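Why Does My Table Look Like a Rock?
By Wanda Zamora

I spilled oatmeal on our kitchen table on Monday and didn't find all of it until dinnertime. It had been sitting there the whole day, right next to my elbow! Our table is tan with darker tan blotches, and dried oatmeal is, well, the same color as a blotch. So I got curious. Why would anybody make a table with blotches on it? And why do so many tables and counters look like they came out of a cliff?

First, the real stuff. Some counters really are stone. Granite is a favorite, and it starts out as melted rock deep underground. It cools very, very slowly, and while it cools, different minerals grow into little crystals all jammed up against each other. Pink ones, gray ones, black shiny ones. When people slice granite flat and polish it, you're looking at all those crystals cut through the middle, like the nuts in a slice of banana bread.

Marble is different. It used to be limestone, and then it got squeezed and heated inside the earth until it changed. The swirly lines in it come from other stuff that was mixed in, like clay or sand. If you ever get to stand next to a big marble counter (try a fancy bakery), follow one of the lines with your finger and see where it goes.

Stone is beautiful, but wow, it's heavy. My friend Kulsoom Ghumman has a stone counter in her kitchen and it took a whole bunch of grown-ups to get it through the door, with a lot of shouting. It costs a lot too. So a long time ago people started making tops that look like stone and aren't.

One way to do it is with paper. Yes, paper! A printer puts a picture of stone on a big sheet, blotches and all. The sheet gets soaked in a kind of sticky plastic called resin and goes on top of more sheets of strong brown paper, also full of resin. Then a giant press squeezes the whole stack while it's hot, and it turns into one hard, thin slab. That slab gets glued onto a board, and there's your tabletop. It's called laminate, and it has a clear tough layer over the picture so you can't scratch it off with your fork. (I tried when I was six. I got in trouble and the table was fine.)

Want to be a table detective? Look for the repeat. A printed pattern has to start over somewhere, so if you find a blotch shaped like a duck, look farther along for another duck exactly like it. Real stone never makes the same duck twice. You can also look at the edge. On real stone the speckles go right over the side and down. On laminate you might find a thin dark line where the layers stop. And put your hand flat on it -- stone usually feels colder, even in the same room, as it pulls the warmth out of your skin faster.

Now back to my oatmeal. Your eyes are really good at spotting one odd thing on a plain background. A raisin on a white plate pops right out. But on a surface that's already full of spots, your eyes see one more spot and move along. Fawns use the same trick when they lie down in the sunny-and-shady parts of the woods. So a blotchy table can have crumbs, scratches and a few toast bits on it and still look pretty clean. Grown-ups like that a lot.

It works the other way too. If you do a beading project on a speckly table, you will lose beads. I put down a plain white tray or a sheet of paper first, and then I can find everything.

Try it yourself

You need a paper bag, a sheet of white paper, and some dry oats, rice and lentils. Crumple the bag and smooth it flat, then dab brown paint on it with a sponge and let it dry. Sprinkle a little of everything on the bag and a little of everything on the white paper. Ask someone to pick up all the oats from each one while you time them. Then switch and let them time you. I was so slow on the bag!

Next month I want to find out why pencils are yellow. If you know already, don't tell me yet. 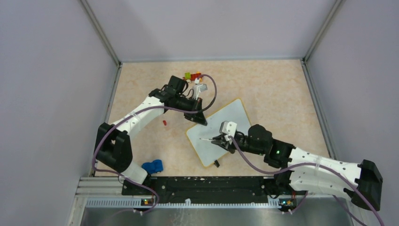
Pluketstead Kids, Issue 198, page 4

Detective work: the tabletop is beige with darker tan patches, a bit like stone. Now compare it with the plain white board. Which one would you want under your oatmeal?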